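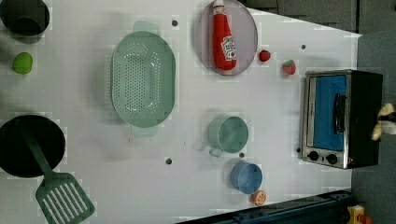
Mint green oval colander, with a black frying pan and a green slotted spatula.

Urban Forestry, Unit 6
Street tree planting: soil volume and the first years

Reading before class: the Pludmont planting survey, sections on soil and watering. Bring the site sheet from last week.

1. Where we left off

Last week covered species choice. This unit assumes the species is settled and looks at what goes on below the pavement. A good species in a poor pit will usually do worse than an ordinary species in a good one, and the pit is much harder to change later.

2. Soil volume

A street tree grows to the size its roots allow. In a park the roots spread well past the edge of the crown. Under a sidewalk they meet compacted base material within a foot or two of the trunk and then follow whatever gaps they find: utility trenches, the joint under the curb, the sandy layer below the slabs.

For a small tree, the course uses a working minimum of 500 cubic feet of usable soil. Usable means soil that roots can enter and that holds both air and water. Gravel base does not count, and neither does anything below the water table. Where two pits share a trench, each tree can draw on the common soil, so a continuous strip is preferred to separate boxes.

Pludmont has 68 trees on the two streets in the survey. The Sotelo Avenue trees stand in a continuous strip. The Jenis Street trees stand in single boxes cut into the sidewalk. Both streets were planted in the same October with stock from the same nursery. Compare the trunk diameters in the survey table and note which street has more lifted slabs.

3. Drainage

Test the pit before planting. Dig to full depth, fill with water, let it drain, then fill again and time the second drop. A pit that still holds water the next day needs a drain line or a different location. Adding gravel to the bottom does not fix it. Water will not move easily from fine soil into coarse gravel until the soil above is saturated, so the wet zone only sits higher.

4. Planting depth

The root flare should be at or slightly above finished grade. Nursery stock often arrives with soil over the flare. Remove it before measuring the hole. Cut away wire and burlap from the top of the ball, and cut circling roots on container stock.

5. Watering

New trees are watered for at least two growing seasons. Check the root ball itself as well as the soil next to it. The two can differ a great deal in the first summer. Keep mulch off the trunk.

Terms to know: root flare, structural soil, girdling root, finished grade, infiltration.

Assignment

Pick one tree pit on the Dotora campus. Measure the opening, estimate the soil volume, and write 8 to 10 sentences on whether the tree has room to reach mature size. Include a sketch with dimensions. Due 25 July 2026.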